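Cutting room notebook, Mar 17, 2021
Farstead (horror short), reel two 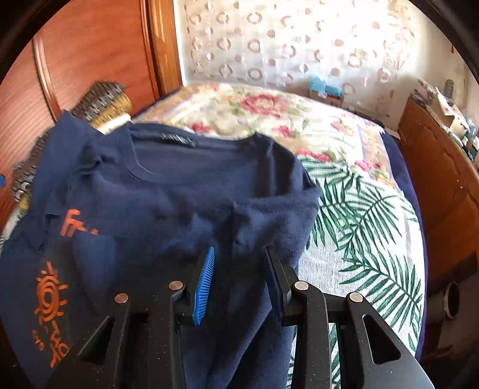 Carried on from where I stopped on reel two. The cellar sequence now runs 170 seconds, down from the long version Madhu watched. She laughed at the second door slam and we both think the laugh should stay, but it comes too early. Moved the slam 14 frames later and held on the landlady's face before it. Better. The scare after it is weaker as a result and I haven't fixed that.

Sound: the creak from the Menis folder is too clean against the location track. Tried it with the top end rolled off, then with the room tone brought up under it. Kept the second. Aarti Pathak wants no music at all until the stairs. I had a low drone under the whole thing and took it out — saved on its own track in case she changes her mind.

Shot 16 has a focus problem in the last part. There is one other take, where he says "pantry" in place of "cellar". Could use its picture with the good audio if we stay on the back of his head. Ask Aarti.

Watched the werewolf short from Tomar again for how they time the jokes. They cut away before the reaction almost every time. We do the opposite and it makes ours slower.

Export failed twice, disk full. Cleared the old proxies and it went through. File is in the shared folder, named reel2_v7.

To do: grade the stairs, shorten the phone call, send Madhu the titles.

Recent entries
Reel one, picture lock
Zaddale test screening notes
Foley list for the kitchen
Titles, second attempt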